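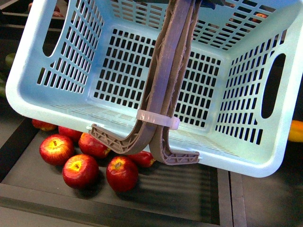
Next year's budget for the produce cell, 1/3. We have two quotes for end effectors. Lidley wants $219 per finger set, Sostico $200 plus freight. Printed fingers cost us 64 cents in filament and an evening of somebody's labour.

2/3. Labour is the line everyone leaves off. I've added it, along with spares – 3 sets per arm, zip ties under consumables. Basket handling gets its own row, separate from loose fruit.

3/3. Arm lease stays with Dolen until November. Kaushik's renewal offer is cheaper but excludes the controller. Asking for that in writing before I sign off on the capital request.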